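Chapter 4
Why Surfaces Shine

I got hooked on light one Saturday in February, watching my neighbour Fares Hijazi polish the same old kettle for two hours. He wanted to see his face in it - fair enough! I wanted to know why he couldn't. In this chapter we'll look at how light bounces off smooth and rough things, and why colour matters less than you'd think. Grab a torch and a spoon before you start.
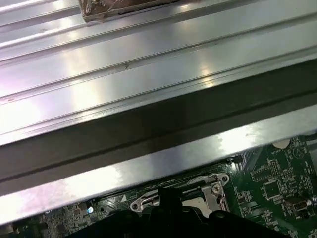
Figure 4.1 Strong light on ridged metal, with bright streaks along the ridges.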